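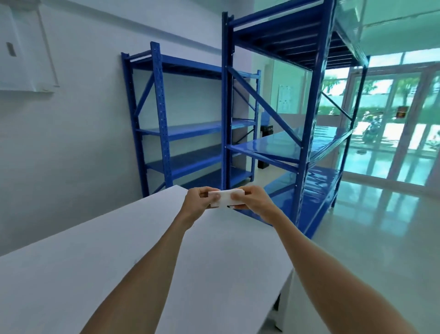
Fold it small, fold it flat, and press the edges in.

WHEN THE FLOOR ROBOT EATS THE PAPER: JAMS, CORDS AND HOW TO KEEP THE THING RUNNING

I love our robot vacuum. I loved it the first night it ran and I still love it after what it did in August, when it swallowed a paper towel, kept on going with the brush half locked, and filled the room with a smell like a hair dryer on its last legs. It's a Trallura, bought secondhand from a shop in Jalcombe, and it covers our 900 square feet of shiny tile better than I ever did with a broom. But a floor robot will try to eat whatever you leave out for it, and loose paper is the worst thing on the menu!

What happened, for anyone with the same machine. It starts at 10 at night. By the time I came down for a glass of water it was sitting crooked in the middle of the floor with 518 on the little display, which the booklet lists only as "main brush overload." The brush had a rope of shredded paper wound around one end, packed so hard I needed pliers. One bearing cap had gone soft and out of shape from the heat. The log in the app said it had stalled, backed up and tried again for 22 minutes before it quit. I was not happy about that part, and I'll come back to it.

First, if yours stops with a hot smell

Switch it off at the machine itself. Pausing it in the app leaves the battery feeding the electronics, and a curious kid or a stray tap on the phone can start the brush while your fingers are in it. Carry it to bare tile or concrete, away from curtains and cardboard, turn it over and let it cool for at least 40 minutes before you put it anywhere near the dock. If the battery cover feels hot or looks swollen, don't charge it again at all. Leave it outside, away from the house, and call the maker.

Then pull the brush. On most of them it's two clips and a guard. Check both ends, under the caps, where paper and hair hide. A seam ripper from the sewing box is the best tool I've found for cutting a tight wrap without nicking the rubber. Spin the brush with a finger when you put it back. It should turn freely, and if it drags on one side, take it out and look again.

Paper before anything else

Most of our mess is tissue and paper towel. We wipe down tables and shelves all day and the used pieces have a way of missing the bag. So now we have the fold rule. When you finish with a piece, fold it in half, fold it again and squeeze it flat between your fingers before it goes in. A flat wad drops straight down and stays put. A loose sheet floats off the top of the pile the first time somebody opens a door, and then it's brush food.

Folding also gives you more wipe for your money, by the way. Turn to a fresh face each time one gets dirty. I've cut our paper use by a lot this way and I'm a little bit proud of it.

Then, last thing before the robot goes out, get down and check the floor by hand. Yes, on your knees! White paper on pale glossy tile just about vanishes from standing height, what with the window shining back at you, and it's so much easier to spot from down low. Sweep your palms out ahead of you and you'll feel crumbs and grit you'd never have seen.

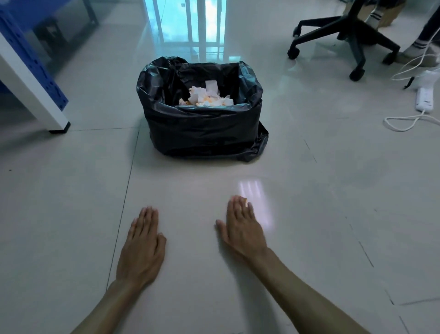
Palms on the tile in front of the trash bag, with the cords and power strip still to clear on the right.

The bag itself needs some thought too. I like a plain black bag stood right on the floor while we're cleaning, rim folded over so it stays open. Very handy, terrible thing to leave out at night. Our robot treats a soft bag as something to push, and any flap of plastic that spreads out on the floor goes right under the bumper and into the side brush. Tie it and take it out, or set it up on a table. If you must leave it down, put it in a rigid bin and tuck every bit of the plastic up inside the rim.

Watch the sides of the bag while you're down there. Pieces that bounce off the pile like to land in front. 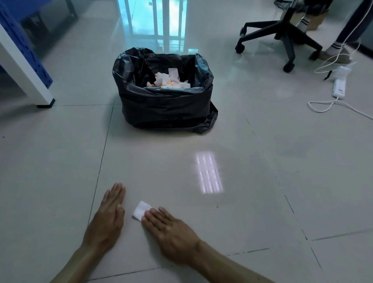

It takes me a couple of minutes to do the whole room this way, and I start at the bag and work out from it. Anything bigger than a fingernail gets picked up. The small stuff I leave, that's what the robot is for!

Cords, plugs and chairs

The second scare came a week later and was my own fault. I'd cleared the paper beautifully and left a charger cord looped on the tile. The side brush caught it and the robot towed it along until the plug was half out of the strip with the prongs showing. Please don't let that happen to you. Things that work:

Lift power strips off the floor. Screw one to the underside of a table or hang it on the leg with hook-and-loop straps.

Gather slack cord into a figure eight and tie it up high. A coil left lying on the floor is worse than a straight run, as the brush hooks into the loops.

If a cord has to cross the floor, run it through a flat cover and mark the spot off limits in the app.

Roll office chairs out of the way or park them all together. The five-legged kind is a trap. Ours climbed one of the legs and hung there with its wheels spinning.

Bags, slippers and flattened cartons go up on a shelf.

The setting I wish I'd found sooner

Back to those 22 minutes. There's a menu item called Retry on Stall and it came switched on. With it off, the robot stops at the first hard jam and beeps. I would much rather wake up to half a floor done than a cooked bearing. Look for something similar on yours, whatever the make.

I also moved the run to 7 in the evening, when we're still up and would notice a smell, and the dock now sits on tile with nothing stacked next to it. The smoke alarm in that room got a new battery the same day.

Parts: I replaced the brush and both caps with a Vorov set, and they fit fine once I trimmed a tiny burr off one clip. Order spare caps while you're at it, they're easy to lose. Wash the brush in plain warm water and let it dry overnight before it goes back in.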